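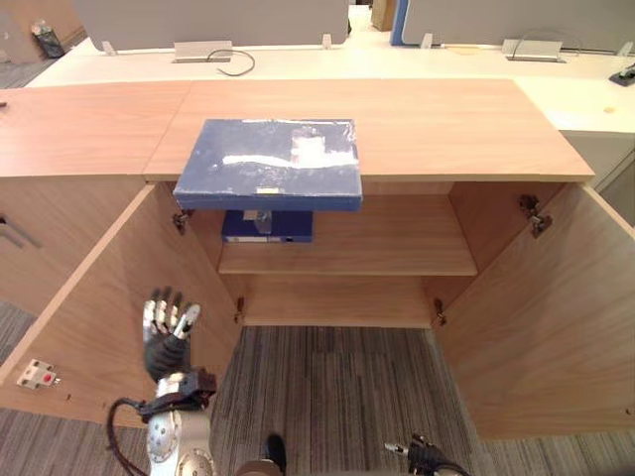 Lillano Wheelers - Commuting & Road Safety Section (members' list)

Subject: Re: [commute] Mill Lane lights and the bus lane thing
From: Aslak Strömberg

All,

Sorry for the slow answer, been on lates and only catching up now. Will reply to bits of this below, top half is new stuff, scroll down for the rest.

First, the count. We did the evening one in the end, not the morning. 362 bikes through the Mill Lane junction, both directions, 4pm to 6.30pm, dry and a bit windy. The council's own figure for cars over the same stretch of the evening was 1374 so we are not far off one in five of everything on wheels, which is a lot more than the "handful" that was in the consultation leaflet. Spreadsheet is in the shared folder under Mill Lane, please don't sort it by column A, it breaks the totals. Somebody did last time and it took me an evening to put right.

Now the message from Nevesero Residents that kicked all this off. Quoting because half of you joined the list after.

> Dear cycling club,
> I am writing on behalf of the Nevesero side of the junction. We are
> not against cyclists. Several of us cycle. But the proposal to take
> out the left filter lane and give it to buses and bikes will mean
> queues back to the Sundqvist roundabout every single evening, and
> those of us who live on the cut-through will get all the cars that
> don't want to sit in it.
>
> We already have it when the level crossing sticks. They come down
> Orchard Road at forty, wing mirrors gone, my neighbour's cat gone.
> Has your club thought about where those cars go? Because it seems to
> us the plan stops at the edge of the drawing.
>
> Also some of your members do not stop at the red light by the
> chemist. I have seen it most mornings. It does your case no good.

Right. Taking that in order.

> queues back to the Sundqvist roundabout every single evening

Possible for the first few weeks. I don't think we should pretend otherwise when we write back. The trial on Station Hill had queues to start with and then people shifted, some of them left work earlier, some went round by the dual carriageway. But it was six weeks of misery and if you lived there you'd remember the misery. Suggest we say so.

> Has your club thought about where those cars go?

Fair question and no we hadn't, not properly. I went and stood on Orchard Road for an hour after work. It's narrow, parked both sides, and drivers do use it. A point closure halfway, bollards, bikes and prams through, cars not, would sort it and costs next to nothing next to resurfacing. Residents would have to go the long way round from one end though and some will hate that. I'd rather ask them before we put it in our reply than after. Anyone up for knocking on doors? Two evenings, probably. I can do the even numbers.

> some of your members do not stop at the red light by the chemist

Also fair!! I'm not going to defend it. Yes the light doesn't pick up bikes unless there's a car behind you, and yes you can sit there through three changes at ten to seven in the morning with nothing coming. I've done it. Get off, walk across, get back on, it's twenty seconds. If you're in club kit and you ride through it then everybody who's stuck in a car behind you has just made up their mind about the bus lane. That's how it works whether we like it or not. I've reported the sensor again, reference number is in the folder.

Other side of it, and I did put this to them when I rang: the close passes on the bit between the chemist and the bridge are getting worse. Had a van Tuesday's-shopping close to me last month, could have signed my name in the dust. Driver leaned on the horn, overtook, and was then at the same red light as me with his window up looking straight ahead. What did he get, one car's length. I drive that road too when it's properly chucking it down and I know what it's like crawling behind someone at twelve miles an hour when you're tired and want your tea. But still. You wait, its a few seconds.

The lady I spoke to was nice about it. She'd had no idea the drains on the left are sunk and that's why we ride further out. Worth putting in the reply, with the depth. Does anybody have a tape measure and no sense of embarassment. 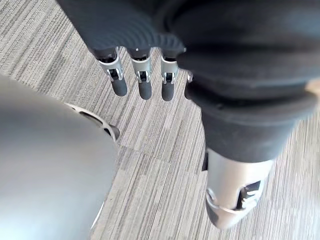

What happens to the left turn into Orchard Road if the bus lane goes in?
Cars could still make the turn under the current drawings, they'd just do it from the main lane after giving way to anything coming up on the inside. The council's engineer told me there'd be a dashed section before the corner, same as on Station Hill.

That's the bit I like least to be frank. Dashed section means left hooks. I'd want the stop line for bikes set well forward and a few seconds' head start on the lights. It's in the draft as point 5, have a look and shout if the wording is off. I wrote it on the train.

Petition: 1279 names when I last looked. Paper sheets from the Mitix bike shop not added in yet, they've got a couple of pages behind the till. Whoever goes past next please pick them up and check people have put postcodes, the council threw out a load last time for no postcode.

Money. None needed for the reply. Leaflets for Orchard Road I'll print at home.

Lights. As in bike lights, not traffic. It gets dark early now and I passed at least two of you on the towpath with nothing on the back. One was wearing black. You know who you are. There's a box of cheap rear ones at the clubroom, take one, put a coin in the tin if you've got one on you.

Deadline for the consultation is end of December but their inbox gets silly near the end so I want ours in well ahead. Comments on the draft to me direct please NOT reply-all, or at least trim the quoted stuff if you do, the digest people are getting the whole residents letter eleven times over.

Things still open:
- doors on Orchard Road, need one more person for the odd numbers
- drain measurements, both sides of the bridge
- someone who can come to the drop-in at the library, 7pm, and be polite for an hour
- bus company haven't answered, will try them again

Oh and the Sunday-morning-type ride is on as usual from the bridge, 9am, flat route, cafe stop. New people welcome, no one gets left behind apart from that once.

Got to run, shift starts in ten.

Aslak

--
You are receiving this because you are subscribed to the commute list. To switch to the digest or leave, use the link in your welcome message.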